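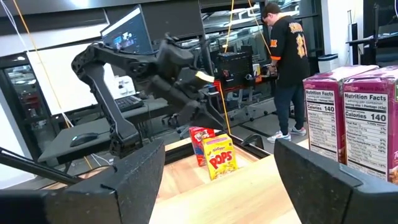 nonell_nights
Okay so I have been keeping a grocery price book for a little over a year now and I want to talk about unit prices, because I'm losing my mind a bit. My store switched the shelf tags on half the breakfast aisle from price per ounce to price per "each." Per each! What am I supposed to do with that? Put a little single-serve size box like the yellow Pops next to a full-size box and both tags will happily tell you what one box costs, which I could already see, thank you. I ended up standing there with my phone calculator while a guy waited very politely to get past me. Does anybody else keep a book, and how do you handle the small sizes?

dusty_ledger
I keep one, on paper, in a steno pad. I just convert everything to ounces at home off the receipt and the package. Takes me maybe ten minutes after a big shop. Small sizes get their own line and I almost never buy them.

Bastos_Fan80
Ten minutes?? I gave up on mine in October. Some weeks I'd save enough to buy a coffee and some weeks I'd save nothing and be cranky all afternoon. Shop the store brand, skip the middle aisles, done.

nonell_nights
I mean, sure, but I have three kids and the middle aisles are where they live.
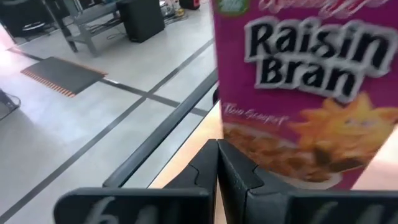

CelesteRamalho
Popping in as the resident spreadsheet person (hi, it's Celeste, I've been on this board forever). My rule is that I only track things we buy at least twice a month, otherwise the list gets away from me. Mine got up to 811 rows before I cut it down to 40, and I don't miss a single one of the rows I dropped! Raisin Bran made the cut, the big purple box with the sun on it, because my husband eats it like it's his job. For that one I write down the net weight every single time along with the price. Boxes can stay the same height while the weight on the front creeps down, and if you only write down the price you'll never catch it.

Bastos_Fan80
And what do you do when you catch it? You still need the cereal.

CelesteRamalho
I wait for a sale and buy four. It keeps.

dusty_ledger
Disagree on four. Once it's open it goes stale in a week at my house, and the unopened ones turn into snacks when people know they're there. I've watched it happen. I cap it at two and rotate.

LamisiA
Lamisi here, longtime reader, hardly ever post. Can I put in a word for counting by serving? We have one kid on a measured diet, so I'm reading that panel anyway, and I figured I might as well divide the price by servings while I'm there. It changes what looks cheap. A dense cereal and a puffy one can cost the same per ounce and fill the bowl completely differently. 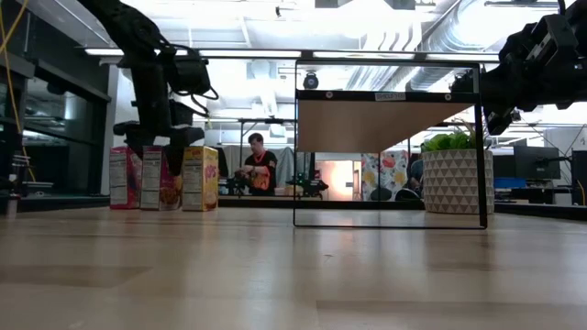
Nutrition side out, so you can read them next to each other.

dusty_ledger
Servings are made up though. Nobody in my house has ever poured one serving of anything. Ounces are ounces.

LamisiA
Fair, but they do print the gram weight right beside it, so it's not pulled out of the air. And my kid's bowl really is weighed, so for us it's the real number. I wouldn't tell anybody else to do it.

nonell_nights
Ooh, I might try both columns for a month and see if they ever disagree enough to matter. Dumb question, do you guys write down the sale price or the regular price?

CelesteRamalho
Both! Sale price in its own column with the date. After a while you can see how often it comes around. Our Tridavitz does cereal every six weeks or so, and I plan on it.

Bastos_Fan80
You people are going to talk me back into this and I resent it. Is there a template?

CelesteRamalho
Page two of the pinned thread. Delete the coupon tab, it's broken and I never fixed it.

dusty_ledger
Or a steno pad. Mine has never had a broken tab.

Bastos_Fan80
Downloaded it. Why is there a column that just says "Voltumden"?

CelesteRamalho
Oh, that's the discount place by my sister. Rename it to whatever your second store is.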